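April, 7:40 a.m.

Belt station again. Target for the Grera set is 1000 episodes, and we closed yesterday at 165 usable. Wendy threw out 4 from the last batch for dropped frames in the wrist stream, which I had already flagged. Goodall want the first delivery in the Jutthorpe format, so the converter has to be fixed before anything ships.

Changed the reset procedure. One person teleoperates, the other puts the boxes back by hand between episodes and varies the pose each time. Yvonne did the resets all morning — 40 episodes before lunch, a better rate than at Nemley.

Ceiling glare on the belt is still strong. Left it in. The policy will have to cope with it at the customer site anyway.

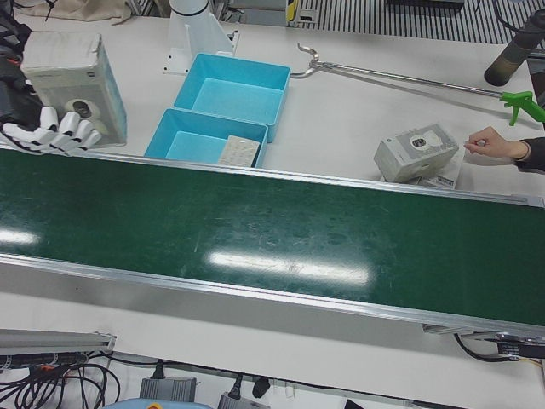 Right hand at the back rail, one box behind it, the other on the right side of the table.

To do: recheck thumb calibration, label the morning batch, ask Wendy about the second bin position.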